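Gusico pulls hand-held grippers from home sessions after trigger fault

Rovolon unit to stay shut down until an outside check is done

ROVOLON, June – Gusico has stopped all home recording with its two-handed gripper sets after a fault that let the fingers close without the trigger being pulled. The stop covers 25 sets. No injuries have been reported, though we would caution against reading much into that. Reports from homes have been patchy, and our form had no box for a pinch that left no mark.

The fault came up during laundry folding. Out of 3434 folding runs, 1664 have now been checked by hand, and the rest will be checked before any of the data is passed on. We do not yet know how many were affected. An early note to partners called the problem "rare." That word was used before the count was done, and we withdraw it.

What we know so far

Our supplier, Viklund, blames a worn return spring. That may be right. It does not explain why two of the sets returned to us had new springs, and a software update sent out as a fix in the spring made no difference that we could measure. Viklund's own bench test ran the grippers with nothing between the fingers. Folding at home means thin cloth, cords and seams, often on a bed in a small room, with one gripper on each hand and the two working close together.

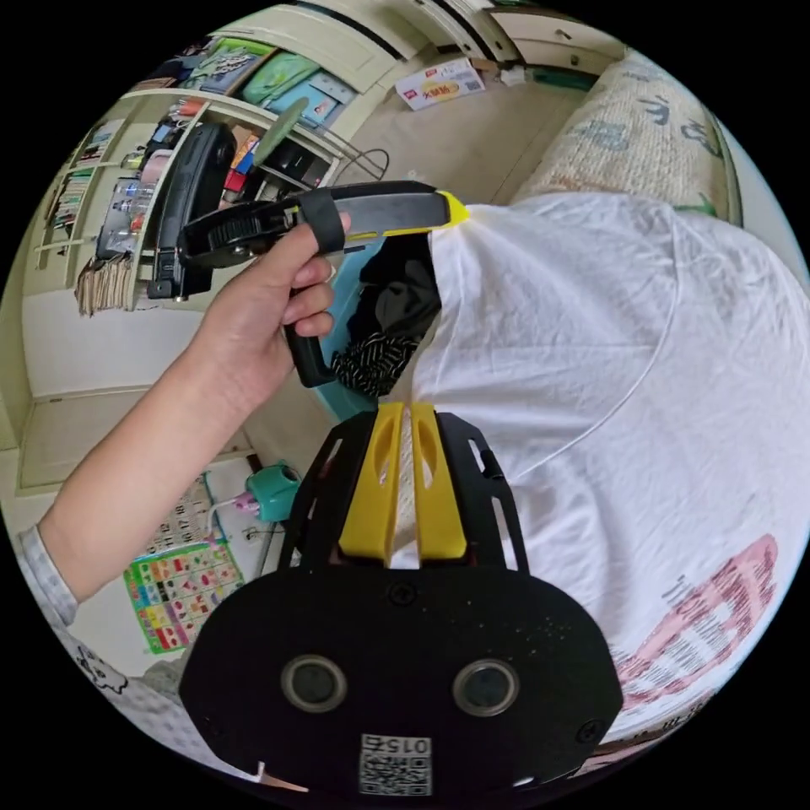
What happens next

Escombe, a test lab with no stake in the product, will run the grippers on cloth, cord and soft toys. Its report will be published in full – including any part that does not suit us. Until then:

Homes should switch off both grippers, take out the batteries and keep the sets away from children.

Do not try to tighten or swap the spring yourself.

Payment for booked sessions will be made as planned.

No restart date has been set. Gusico will not accept a further software update as grounds for one.

About Gusico

Gusico records everyday household work for use in training robots. It is based in Rovolon.

Press contact: Gusico press desk, Rovolon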